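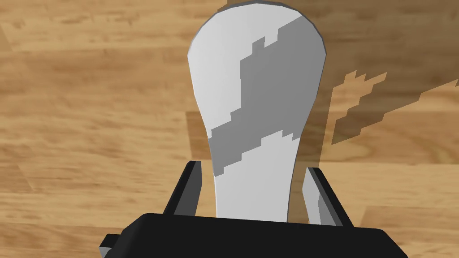 Should you simulate a gripper before you build it at home? For most people with one bench and one set of tools, spend a couple of evenings on it and then go cut parts.

By Daiane Amaral
9 September 2020

I say a couple of evenings and I mean it. I spent most of April in the simulator and had nothing on the bench at the end of it. The arm was a Bundano kit I had bought used, and I wanted a two-finger gripper that could pick kitchen things up off a table and hold them by the narrow part. Spoons, spatulas, a small paddle. In the simulator I had that working early. Then I kept going, and that was the mistake.

A simulated object is clean in ways a real one never is. Mine is plain white and matte with a broad head and a narrower stem, and the outline is short straight segments if you look closely. The shadow across it has edges like a staircase. None of that bothered me while I was only checking where the fingers go. You can look from behind the palm, see whether the stem sits between the two fingers, and see how much room is left on each side. That answers a real question before you spend any money, and I would do it again.

What it won't answer is anything to do with grip. I ran 1627 grasps in software and 79 of them failed. I was proud of that. The first real fingers I made dropped the spatula 26 times out of 100, and every one of the drops I watched closely came from the pads, which I had glued on slightly crooked. There were no pads in my model. I had typed in a friction number I found on a forum and forgotten it was a guess.

People at Skesudine, the shared workshop where I rent a shelf, are split on this. The ones with software jobs tell newcomers to get the model right first. They are used to mistakes costing nothing to undo, and I understand the appeal. But a beginner can't get the model right. You don't know which parts of it matter until a screw strips or a servo gets hot, and then you know one of them very well.

The other camp says skip the simulator altogether. I don't agree with that either. A man there burned through three sets of fingers before noticing that his palm housing was too wide to get down beside the thing he wanted to pick up. Ten minutes on a screen would have shown him that.

So my advice is dull. Model the arm, the palm and the fingers to the right size. Put in one object shaped like the thing you care about. Check reach and clearance from a few angles, including the one your camera will have if you plan to mount one. Leave the friction settings alone. Don't spend a weekend on lighting or wood grain for the table unless you are training something that has to see – most of us aren't, yet. Then close the laptop.

I hear the argument that parts are expensive and simulation is free. My fingers are cut from scrap and the pads are Akbulut rubber sheet, the cheapest thing in the Walateo catalog. A bad pair costs me less than lunch. My evenings are worth more than that to me, and I lost a month of them.

If you are building something big enough to hurt you, none of this applies and you should test in software for as long as you can stand it. A tabletop gripper that handles spoons is a different matter. The second pair of fingers took me one evening, and I learned more from filing them than from anything I did in April.

Last updated: September 2020
14 comments
Shared 31 times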